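Stustdale Clothing Exchange Reopens for Fall Intake

The Stustdale Clothing Exchange will resume accepting household donations in August, with revised guidance on how garments should be sorted and folded before they are handed in. The exchange processed 2460 items last season, of which 2414 were passed on to local families. The remainder were sent for fabric recycling.

Under the new guidance, dark clothing is to be folded flat on a clean, padded surface such as a bed or sofa, and kept apart from pale and striped fabrics. Pillows and bedding may be donated but must be bagged separately. 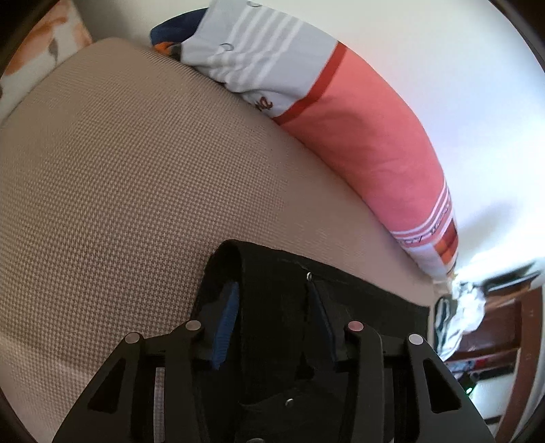 Chidubem Nwachukwu, who coordinates intake at the exchange, said that black garments accounted for most of the sorting delays last season. "Two black items folded together look like one," she said. "Our staff have to open every bundle, find the hem and start again. We are asking households to fold each piece by itself."

Donors are also asked to lift each garment and check the opening, hems and seams before folding. Labels should be left in place so that staff can confirm the size. Items with small marks will still be accepted if the fabric is sound. Garments with broken zippers should be placed in the recycling bin at the Quansah Street entrance.

Intake will again be held in the Clina Building, where two sorting rooms have been repainted over the summer. Edvin Solheim, the building manager, confirmed that the side door will open at 9:30 a.m. and that parking behind the building will be reserved for donors until noon. 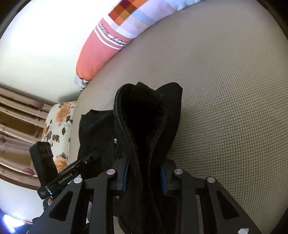 Do clothes need to be washed before they are donated?

All garments should be washed and fully dried before they are brought in. The exchange has no laundry equipment on site and will return damp items to the donor. Ironing is not required.

Bags and printed sorting labels are available at the Clina Building front desk during regular hours.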